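Clendent gives its old desktop editor one more July, and then no more Julys
By Kelly Lopes
Mar 15, 2024

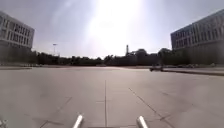 When does support for the desktop version of Clendent end?
At the end of July. After that the program will keep opening and saving files, but there will be no more fixes, security or otherwise, and the license server goes into what the company calls a resting state.

Clendent, the code editor that a certain kind of programmer has been threatening to leave for years, will stop updating its desktop version this summer. Customers were told in an email with the subject line "An exciting next step," which most of them took as bad news before opening it.

The replacement is Pukus, a browser-based editor from the same company. Pukus does most of what Clendent does, plus live sharing, plus a sidebar that suggests things. It doesn't yet do macros, split windows across two monitors, or work on a plane. Macros are "on the roadmap," according to the announcement. The roadmap itself was not attached.

Existing customers get 24 months of Pukus at their current price. What happens in month 25 is covered by a paragraph that uses the word "flexible" 6 times.

"We looked hard at what it costs to keep a desktop program alive on three operating systems," said Jailson Barros, who runs product at Clendent. "The people who love it really love it. There just aren't enough of them, and they don't upgrade."

The people who love it have a different account of why they don't upgrade. Genivaldo Cordeiro has maintained payroll software in Clendent for most of his career and is still on the release before last, having tried the current one for an afternoon. "They moved the search box and it took four seconds to start," he said. "I went back. I didn't know I was voting for anything."

On the company's forum, the thread about the announcement passed 2000 replies before moderators locked it and opened a second one, titled "Constructive feedback only." That one was quieter. Several posters asked whether the source code could be released so that users could look after the editor themselves. Barros said parts of it are licensed from other firms and can't be handed out, though the plug-in kit will be opened up later in the year. The plug-in kit is the part that most plug-in authors have already rewritten on their own.

Rivals have not been slow. Josamgate, which makes a competing desktop editor, had a Clendent settings importer on its download page by the next morning. Mohammed-Awal Fiadzo, its lead developer, said the importer had been sitting finished in a branch for two years. "We're sorry to see a good editor go," he said, and mentioned the discount code twice.

Larger customers are taking it more calmly, mostly by not reading the email. Natanael Lins manages developer tools at Sampaio, a freight software firm, and said his teams will stay on the desktop version until something breaks. He expects that to be the installer, which already complains about certificates. He has asked for a trial of Pukus and been put on a waiting list.

Clendent says the final desktop release will fix the printing bug first reported in version 2. It will also move the search box back.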